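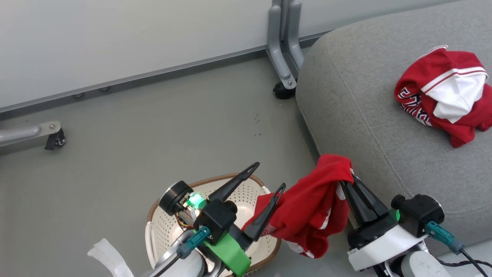 AVUDAU, September

The Prultano project is almost there, folks. As of this morning it has 1,799 laundry examples in the bag, with 2,000 as the number everybody in the room is working toward, and I got to spend most of a morning on the second floor of the Liao building watching a few more get made. I've written about Prultano twice in this column without ever setting foot in the place, so when the Pliltivo office finally said sure, come up, I was in the elevator before I'd finished my coffee.

If you missed the earlier items: Pliltivo is the small outfit that moved into the Liao building a while back, and Prultano is its attempt to get a two-armed robot to deal with clothes. Picking them up, mostly, and getting them into a laundry basket. The robot isn't doing this on its own yet. A person drives both arms through the whole job with a pair of hand controls, the cameras and the joint positions get recorded together, and each complete run gets saved as one example. Pile up enough of those and you train a model on them, and then you find out what it picked up from you (including your bad habits, I was told).

I'd pictured something fast. It's not fast! A good run takes patience, and a red shirt or whatever you've got hanging from one gripper will twist itself into a rope while the other gripper waits around with its fingers open over the basket. The operator I watched spent a long stretch just lining up the second hand. People do this with their clothes without looking. With two long black fingers on each side and no feeling in any of them, you have to plan where the cloth will be hanging when you get there.

They let me try, by the way. I got one piece off the ottoman, dropped it on the floor, picked it up by what I think was a hem, and then missed the basket. My run was saved under a practice label, well away from the real ones, and I'm fine with that.

What surprised me more was how much of the morning went to things other than driving. Before each run somebody rearranges the clothes, so the model doesn't learn that laundry always sits in the same heap. Sometimes there's a piece up on the cushion, sometimes one's on the floor, sometimes two of them are tangled together on purpose. The basket gets shifted a little too. There's a sheet taped up by the operator's chair with the starting layouts on it, and you cross one off when you've done it 5 times, then you go to the next. I asked whether it gets boring and got a very long pause for an answer.

Then there's the sorting. Along the way the crew has thrown out 147 runs, and those aren't part of the 1,799. A dropped shirt by itself doesn't get a run tossed, as long as the operator recovers and finishes the job, and they like having a few of those in there so the model sees what getting out of trouble looks like. What gets tossed is a run where the recording lost a camera partway through, or where the operator plainly gave up, or where somebody reached in to help. I had figured more was better, full stop. The crew would much sooner have a smaller pile they trust, and after sitting through the playback of a few rejects I can see it. One of them has a sleeve caught between a finger and the rim of a basket for what felt like a week.

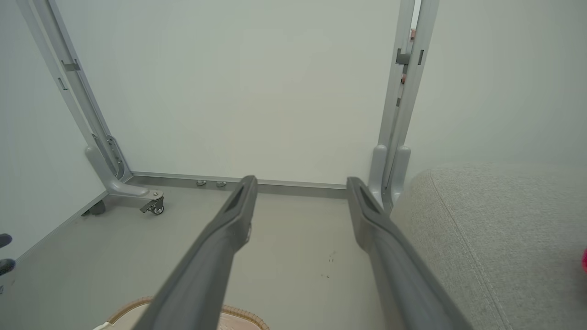 The playback station was my favorite part of the visit, and I'd have stayed longer if they'd let me. Every run is recorded from several cameras, and you can flip among them while the same few seconds go by. The head view is the one that makes sense to a person right away. The wrist views take some getting used to, and I kept tilting my neck like that would help. You're riding along right behind the fingers, so when an arm swings toward the desk you get a face full of metal legs and little caster wheels, with the gray cushion crowding in on the right, and no clothes in the middle of it at all. I asked if stretches like that get trimmed. They don't. The model is going to have the same camera in the same spot when it's running things by itself, and it'll be looking at desk legs too, so it had better see plenty of them now. Same goes for the tiny dark specks on the floor, which I'd have swept up and which stay in the recording like everything else.

I did ask the question my neighbors keep asking me, which is when this thing will come do their laundry. The polite version of what I heard is that getting clothes into a basket is a long way from washing them, and a longer way from folding them. The Prultano model has been trained twice on partial sets, early on, just to make sure the files worked. The first version reached for the clothes and stopped short, over and over. The second would grab a corner and then hold it up forever (I know teenagers like this). The crew didn't seem bothered by either one. They changed how the operators start and finish a run after that second try: now you bring both hands back to a resting pose before you stop recording, so there's a clear end for the model to copy.

Another change is coming before the finish. Most of the runs so far have been with shirts and similar soft pieces, and the remaining layouts call for some awkward stuff: a bath towel, a pair of jeans, a hooded sweatshirt with a zipper. Jeans have a bad reputation up there. They're heavy for the grippers and they fold over at exactly the wrong moment, and one operator told me she'd trade three pairs of jeans for any number of socks. Socks aren't on the list.

Pliltivo plans to keep two operators going in alternating shifts until it gets to 2,000, and then to train on the full set and run the robot without anyone at the controls. I've asked to be there for the first attempt and got a maybe. The company is also talking about opening the room to visitors for one afternoon once the collection is done, with the hand controls set up so people can take a turn. If that happens I'll put the time in this column, and you're all welcome to do better than I did with the basket. The elevator in the Liao building is slow, so take the stairs if you can.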